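Section 4. Placing the Rack and Storing Footwear

4.1 Before you begin

The Ilero entry rack is intended for indoor footwear kept near the door of a guest room or apartment. Complete the frame assembly in Section 3 before placing anything on the shelves. The rack must stand on a level floor with its back toward a wall.

CAUTION: Do not stand, sit or lean on the shelves. Do not use the frame as a support when putting on shoes.

4.2 Setting the shelves

1. Move the frame to its final position and check that all feet touch the floor.
2. Lower each wooden shelf into the frame with the raised lip at the back.
3. Press down lightly on both ends. If the shelf rocks, remove it and check the rungs on each side.
4. Tighten the frame bolts by hand, then by a further quarter turn with the key supplied.

NOTE: Replacement bolts are ordered under part number 1277. Requests from residents at Flullusholm and Foltley should be sent to Alfredo Maglaya in the Mangubat furnishings office, extension 310.

4.3 Arranging slides and house shoes

Footwear is to be stored in pairs, side by side. Slides with thick foam soles should lie flat on the shelf and should not be stacked, as the straps may lose their shape under weight.

1. Wipe the soles with a dry cloth.
2. Place the pair in use most often on the upper shelf.
3. Place remaining pairs on the lower shelf. Heels facing forward is the preferred position – the footbeds can then be checked for dirt and wear without lifting the shoes.
4. Keep all soles within the front edge of the shelf.
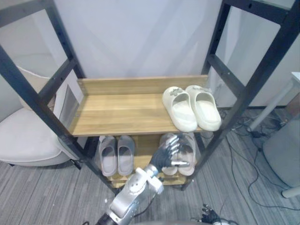

Pairs of similar color should be kept together and never split between shelves. Where a strap carries a charm or other ornament, leave enough space beside it that the ornament does not rub against the next shoe.

CAUTION: Wet footwear must be dried before storage. Standing water will mark the wood.

4.4 Care

Dust the shelves weekly with a soft cloth. For marks, use a cloth dampened with water and a little mild soap, following the direction of the grain, and dry at once. Bleach and abrasive pads are not permitted on either the wood or the metal.

The frame bolts should be checked every May and whenever the rack has been moved. If a shelf has split or a rung has bent, empty the rack and report the damage on Form 42. Do not attempt to straighten metal parts.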